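Section 4: First fermentation in the Enholm fermenting vessel

Read this section through before you start. It assumes the vessel has been assembled as in Section 2 and that the tap has passed the water test in Section 3. If the tap drips at all, go back and refit the washer. A slow drip of water becomes a steady drip once the vessel is full.

Revised 2023-06-14. The yeast quantities have changed from the earlier printing, so please discard older copies.

4.1 What you need

The vessel, lid and airlock
The long paddle
The sachet of no-rinse cleaner
One wheat beer kit (Zukdale or Pimesholm; other makes will work but follow the maker's volumes)
A stick-on thermometer strip
A hydrometer and trial jar

4.2 Cleaning

1. Dissolve the cleaner in warm water at the strength given on the sachet.
2. Fill the vessel to the lowest mark and put the paddle, lid and airlock in it.
3. Swirl so that the walls are wetted all the way up. Leave for the time printed on the sachet.
4. Open the tap and let a cupful run through, then close it and drain the rest over the rim.
5. Stand everything upside down on a clean rack. Do not dry with a tea towel.

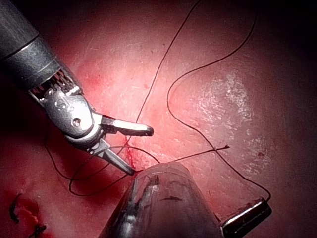 Note: The tap is the part most often missed. If the vessel has been stored for more than a few weeks, take the tap off and soak it on its own. The barrel pulls out of the body with a firm tug.

Caution: Do not use household bleach with any acid cleaner. Do not use scouring pads on the inside of the vessel, as scratches hold dirt that the cleaner cannot reach.

4.3 Making up the wort

1. Stand the cans of malt extract in hot water until the contents pour easily.
2. Boil the amount of water stated in the kit and pour it into the vessel.
3. Add the extract. Rinse each can with a little hot water and add that too.
4. Stir until nothing is left sticking to the bottom. Scrape the paddle along the join between base and wall, where extract tends to gather.
5. Top up with cold water to the upper mark and stir hard to work in some air.
6. Check the strip. If it reads above the range on the yeast packet, put the lid on and wait.

If your kit includes a hop sachet, keep it back for now. It goes in later, at 4.6.
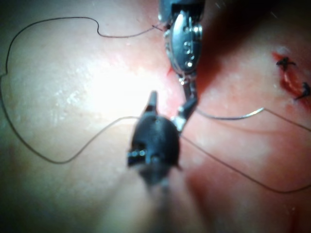

Wheat extract froths more than barley extract. Leave a good hand's width between the liquid and the lid, even if that means stopping short of the upper mark. The beer will be slightly stronger and none the worse for it.

4.4 Adding the yeast

1. Take a hydrometer reading and write it down. You will need it at the end.
2. Sprinkle the yeast evenly over the surface. Use the whole packet.
3. Leave it for a few minutes, then stir gently.
4. Press the lid down all round until it clicks. Start opposite the airlock hole and work both ways.
5. Half fill the airlock with water and push it into the grommet.

Caution: Never seal the vessel without an airlock fitted. Gas builds up quickly and can lift the lid or split it.

4.5 Where to keep it

Choose a place out of direct sun with a steady temperature. A cupboard on an inside wall is usually better than a garage, particularly before April. The banana and clove flavours in a wheat beer depend a good deal on temperature — warmer brings out more banana, cooler more clove — so a spot that swings between the two will give a muddled result. 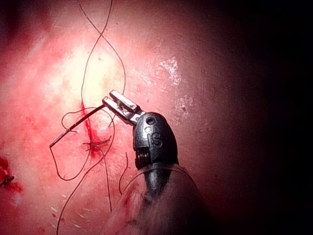 Put a tray underneath. During the first two days foam may come up through the airlock. If it does, take the airlock out, rinse it, refill it and put it back. Wipe the lid with a cloth dipped in cleaner.

4.6 Checking progress

1. From day five, draw a small sample through the tap into the trial jar.
2. Spin the hydrometer to shake off bubbles and read it at the level of the liquid.
3. Add the hop sachet, if there is one, once the reading is close to the final figure in the kit.
4. Take further readings a day apart. Fermentation is over when two in a row are the same and in line with the kit.

Do not pour samples back. Most brews finish within roughly 7 days, but a cool cupboard can add several more. 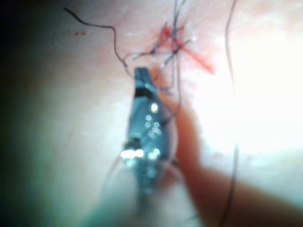
The airlock is a poor guide. It may stop bubbling early if the lid is not fully down, and it may go on bubbling after the beer has finished if the room warms up.

Caution: Bottling before the readings have settled can cause bottles to burst.

When the readings are steady, move on to Section 5, Bottling. Leave the vessel where it is until then, with the lid on.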